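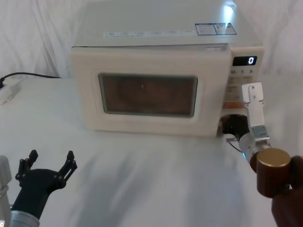 Figure 3. Countertop microwave oven of the kind covered by the kitchen clause (Section 4.2).

4.2 The kitchen clause

Of the 2,638 shared-house agreements in the Ritia archive, 2,103 say something about the kitchen, and most of them say it at more length than they say anything about rent. Tenants who will sign away a deposit in one line want a full paragraph on fish.

We coded each clause for who may complain, to whom, and how soon. The microwave gets more words than the stove in every city we looked at. Wijesinghe House, our longest agreement, gives it 200 words and the fire exits 6.
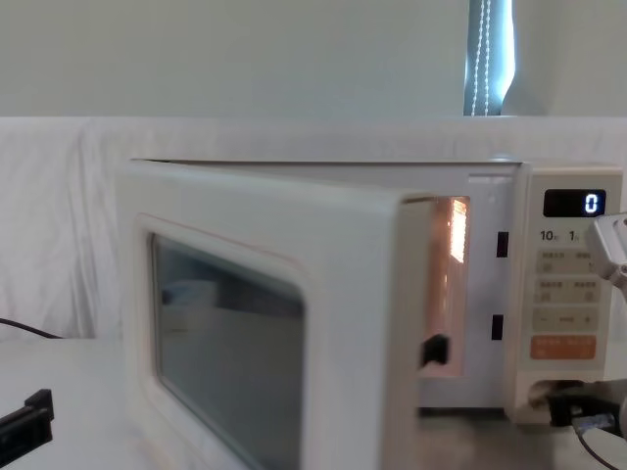

Clauses of this type tend to grow. A first version asks residents to "be considerate." By the next September intake the same document has defined splatter, set a time limit for wiping it up, and named a penalty — usually bin duty. We take each added line as a trace of a dispute, though the archive keeps only the rule and leaves us to guess at the soup.

Agreements written from the Asteo template are an exception. The template comes with its kitchen rules already filled in, and residents mostly left them alone, including the paragraph on dishwashers in houses that listed no dishwasher.
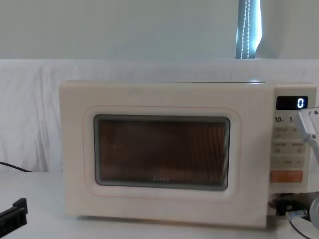

Length is a poor guide to enforcement. Where house meeting notes survive, the penalty is mentioned often and applied rarely. The Drovero notes return to bin duty at meeting after meeting without recording that anyone did it. Section 4.3 turns to noise, where the wording is shorter and the tempers are not.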